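Home | Projects | Reports | Student Work | Contact

Leadership Changes at Small Health Technology Companies: The Case of Presano
Project report by Ruwan Seneviratne and Afonso Mendes
July 3, 2024

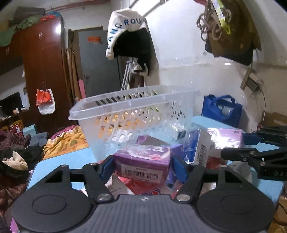

Our project looked at what happens to a young health technology company when one of its founders leaves. We picked Presano because it makes a single product, a sleep monitoring patch called Anik, and because it kept a public blog through the whole period. The company had 8 employees when its technical founder left.

The departure was announced in two lines at the bottom of a product update. No reason was given. The remaining founder took over the engineering work and kept the title of chief executive. We wrote to the company twice and got one short reply, which confirmed the dates and declined to say anything else.

Method

We read every post on the Presano blog and the user forum for the year before the announcement and the year after. The forum had 3,434 posts in that time. Of these, 1,959 came before the announcement and the rest after it. We sorted them by hand into questions about the patch, complaints, and posts about the company itself. Afonso did the first sort and Ruwan checked it. We disagreed most often on posts that were part question and part complaint, and in the end we put those under complaints.

We also compared the release notes for Anik with those of Plollitz, a competing patch whose founders stayed in place.

Findings

Posting fell after the founder left, but the fall was slow and started with the people who had written the most. Around 871 posts in the full set were complaints. Most of them were about the battery and the phone app, and the same two subjects came up in both years.

Releases changed more clearly. Presano had been sending out an app update almost every month. After the announcement there was a long gap, then one large update that moved the app to a new data format. Some users lost their older sleep records – the company later posted a tool to bring them back. Plollitz kept to its usual schedule through the same months.

Limits

One company is a small base for any claim. We can't separate the founder's exit from the change of data format, which may have been planned earlier. We had hoped to include Tsegaye, a hearing aid start-up with a similar history, but its forum was closed before we could save the posts.

The sorted list of posts is in the appendix, with user names removed.

Related reports
Who Answers the Help Line? Support at Small Device Makers
Reading Release Notes as a Source
Sleep Patches and Phone Apps: A Short Comparison
What Happens to User Data When a Forum Closes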